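4.3 Setting the contact approach in Tulia

Applies to Tulia control package, build 155 and later, with the Bivlow two-arm profile loaded. Last revised 2025-05-14.

The approach stage moves each gripper from its rest pose to a point beside the cloth. It ends before any grasp command is sent. Complete the joint calibration in section 4.2 first.

1. Start the Grullonik planner and wait until both arms report READY in the status pane.

2. Place one cloth between the two arms. It does not need to be flat. The perception module fits an outline to the cloth in any state and picks grasp candidates along the edge of that outline.

3. Open Plan > Approach and set Lead Arm to RIGHT. The other arm is held folded until the lead arm has reported contact.

4. Set Standoff to 11 mm and Approach Speed to 70 mm/s. Higher speeds are accepted by the planner but tend to push thin fabric away from the jaw.

5. Press Step. The lead arm moves to the first candidate and pauses.

6. Compare the arms with the view below. The right gripper finger is angled down at the right edge of the cloth. The left arm is folded, with its finger pointing toward the cloth but clear of it.

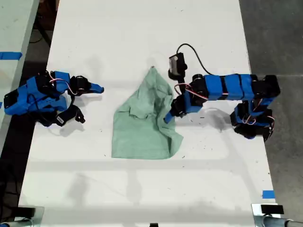
7. If the pose matches, press Accept. If the finger has stopped over the cloth instead of beside it, press Reject and repeat step 5. The planner then moves to the next candidate.

Note: Shadows on a white table can be read as part of the cloth outline. If candidates appear outside the fabric, raise Mask Threshold by 2 and run the detection again.

Note: Debris on the table is filtered by area. Leave Minimum Region at its default unless the cloth is very small.

CAUTION: Keep hands out of the work area after pressing Step. Pause stops the planner only. Use the hardware stop to cut motor power.

CAUTION: Do not change Lead Arm while a plan is paused. The held arm will unfold without a collision check. This was corrected for single-arm profiles in the April build but still applies to Bivlow.

8. Save the settings as a Dauda task file. Continue with section 4.4, Grasp and lift.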